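# Paint Colors in Work Rooms: A Survey in Stilden

Project report, April

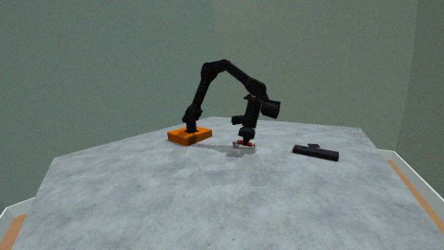 Our project is about the color of walls and furniture in rooms where people work for many hours. We wanted to know if workers notice these colors and if they have an opinion about them. The idea came from a course on interior planning, where we read that most old workshops in our region were painted with whatever paint was cheap. A gray-green wall, a gray tabletop and one bright orange block is a combination which we met again and again in our reading, because it puts a strong color only at the place where the eye should go first. We call this the "quiet room with one accent" and we used it as one of the color plans in our questions.

## Method

We prepared a paper form with 16 questions. The form was given to people in 8 workplaces in Stilden and in the nearby town of Maststead. Among them were a bakery, a print shop, two sewing rooms and the packing hall of the Hesia tea company. We received 215 filled forms. Some people left the last page empty, and we kept their forms but did not use that page.

For the second part, we painted five boards in different color plans and carried them to the sewing rooms and the print shop. Each worker looked at the boards in the morning and again after lunch. The paint was given to us by the Esfahani paint store, which also let us use its mixing machine.

## Results

Most people could name the color of the wall at their workplace, but many were wrong about the ceiling. In the packing hall, almost everybody wrote that the ceiling is white. It is light yellow.

The plan with quiet walls and one accent was liked the most in the morning. After lunch the answers were more mixed, and several people in the print shop changed to the board with warm cream and brown. One person wrote that orange is good for a door but "too loud for next to my hands."

Workers in the sewing rooms cared more about the light than about the paint. They told us that a green wall can change how a fabric looks, so they prefer a neutral color behind the table. We did not think of this before, and our form had no question about it.

## Problems

The weather was a difficulty. On cloudy days the boards looked darker, and we could not repeat every visit on a sunny day. Also, the boards were small. It is hard to imagine a full wall from a small board, and three workers said this to us directly.

## Next steps

We would like to paint one full wall in the print shop and ask the same people again after one month. The owner agreed, if we move the paper shelves ourselves and put them back before opening time.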